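**September 2020. Clearing up the paper, and the new dustpans**

Tidy-up of the packing corner after the tissue paper job. Writing down what we use now so the next person doesn't have to ask.

The order for Barta went out, 1043 pieces, every one wrapped in coloured tissue. Offcuts everywhere. I swept under the bench first, then along the skirting, then the shelf where the Maltix boxes are kept. Most of it was tissue, plus a bit of string and one pencil. The pencil is back in the tin.

Old dustpan is finished. The front edge had a chip in it and anything light went under. It went out with the plastics. Two replacements came from Tranard with the bin liners, same order. Liners are the 15 litre size, which is a bit generous for the small bins, but the extra folds down over the rim and stays put if you pull it well over on all sides. If you only tuck it in at the corners it slides down as soon as something heavier than paper goes in.

Notes on sweeping tissue, for what they're worth:

- Ball it up first. Flat sheets lift off the floor when the brush comes near them, crumpled ones roll.
- Short strokes. A long stroke sends the light stuff over the back of the pan.
- Don't fill the pan right up. Two trips to the bin are quicker than picking the same bits up again.
- Tip from low down, close to the rim.
- The grey floor hides dark fluff and shows white specks. Look at it from the side with the light on.

Tried the brush damp as well. It picks up dust better but the tissue sticks to the bristles and the orange leaves a stain on them. Dry from now on. The stain came out with washing-up liquid, mostly.

Colours: there was talk of sorting the clean offcuts by colour and keeping them for filling. I did it for one bag and gave up. The lavender and the cream look the same under the strip light, and sorting took longer than the sweeping. If Gudholm want filler they can have it mixed. I'll ask them in October when the next lot is due.

Pan, brush, bin:

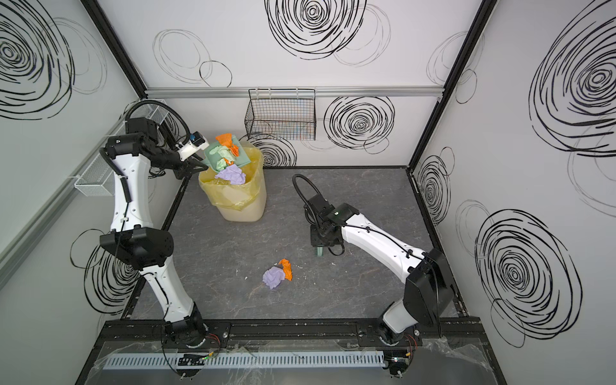
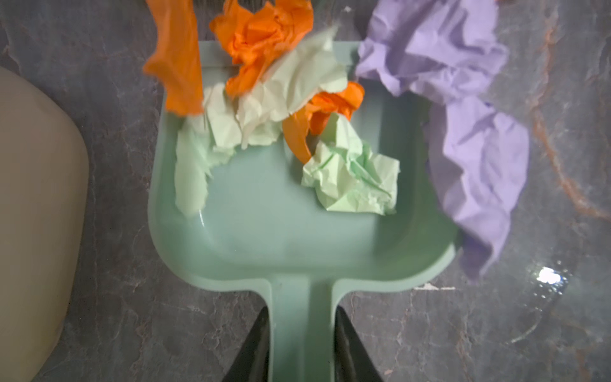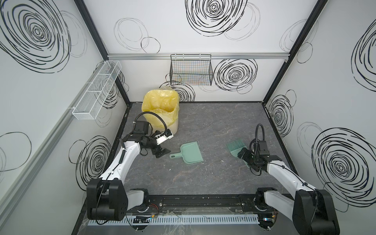 Bin position is the one thing still to settle. We had it by the door for months and it got kicked, so I'd like it at the back and out of the way of feet. In the last photo it stands near the back left corner, close to the side wall, and that is the sort of spot I mean: the middle of the floor stays clear for the pan and brush, and it's still only a short carry. The drawback is getting the full bag out, as you have to lean over. I can live with that if it's emptied before it's packed tight. Liner changes are on the sheet by the sink, please tick it when you do one.

Still to do:

- hook for the brush, low enough that the bristles don't rest on anything
- label the second dustpan for the wet area so it stays there
- order more liners, 7 left on the roll
- check the floor under the Maltix shelf again once the boxes have been moved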